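# Gripper finger questions, answered (mostly)

I get the same emails over and over since I put up my notes on swapping fingers, so I've dumped the answers on one page. Last big update was January, with small fixes whenever I spot a mistake.

## What are you comparing, exactly?

Finger sets for a two-arm setup doing laundry. I've got four sets right now: the stock ones that came with the arms, a wide rubbery pair from Stamby, a long narrow pair from Clirnell, and a set I printed myself that we do not talk about much. Same arms, same wrist cameras, same controller for all of them, otherwise I'd never know what I was measuring.

## Why laundry?

I have a lot of it! Also, cloth is mean. A block sits there and lets you pick it up. A shirt slides, folds over your finger, hides its own hem and then drags its neighbor along with it. If a finger shape has a weak spot, a T-shirt will find it in the first five minutes.

## Do you test on a table or on real furniture?

Both, but the sofa is where I learn things. A table is hard and flat, so you can run the tips right down to it and scoop. Upholstery gives a little when you press, and the weave grabs at anything with a sharp edge. Fingers that looked great on my workbench went straight to the bottom of the list once I moved over to the cushions. The Stamby pair was the big surprise for me (it loves a table, hates a sofa).

I usually put out two pieces that are close in color, because telling red from slightly different red is a good workout for the wrist camera too.
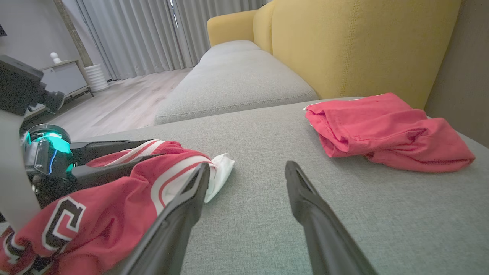
*View from one wrist, fingers open over the chaise. Jersey on the left with the other arm on it, T-shirt on the right.*

## Long fingers or short fingers?

Long, for cloth, if your wrist can take it. You can reach over a pile without the palm of the gripper bumping into it, and you see more of what's between the tips. What you give up is stiffness. Long fingers flex when you squeeze, and if they flex unevenly the tips cross and your nice pinch turns into a twist. I dropped the closing force to 33 percent on the Clirnell pair and that mostly cured it.

Short fingers are still better for pulling on heavy stuff. Wet towels, jeans, that kind of thing.

## How many tries per finger set?

I aim for 400 grasps each, split between shirts, towels and socks. I used to stop a lot earlier than that and the rankings kept flipping on me. Tharun Raju wrote to tell me (politely, thanks Tharun) that my first table was basically noise, and he was right, so I took it down and started over.

## What counts as a good grasp?

The piece has to leave the surface, stay up for 5 seconds and not bring anything else with it. That last bit is the killer. I keep a separate column for "picked up two things" so you can see which fingers are greedy.

## Does one arm hold while the other one picks?

Sometimes. I run both ways and score them separately. Pinning a garment with one gripper makes the other gripper's job a lot easier, so mixing the two together would flatter everybody. If you only have one arm, look at the one-arm numbers and ignore the rest.

## Where should the wrist camera go?

I like it low enough that both tips are in view when the fingers are all the way open. You lose some of the room, but you get the part you care about. Otis Pruitt runs his a lot higher and swears by it. We've gone back and forth on this for months and I think it comes down to how long your fingers are - on his stubby ones the low mount just stares at the gripper body.

## Which controller is that?

Nguyen-Tran, the older one. The newer one is supposed to have smoother force control near the closed position. I haven't tried it, so please stop asking me if it's worth the upgrade. I'd love to know too!

## Do dark fingers mess up the depth reading?

They can, yes. Shiny dark edges are worse than flat ones in my experience. I scuffed up a spare pair with sandpaper and got fewer holes in the depth picture, but I only did it on one pair, so take it for what it is.

## Can I have your print files?

The printed set is about half a redesign away from being any good. The tips are too round and they skate right over thin cotton. I'll post the files when I'm not embarrassed by them.

## What's next?

Leltham has a pair with swappable tips on the way to me, and I want to run them on fitted sheets. Pray for me. If you've already tried them, send me your numbers, including the bad ones.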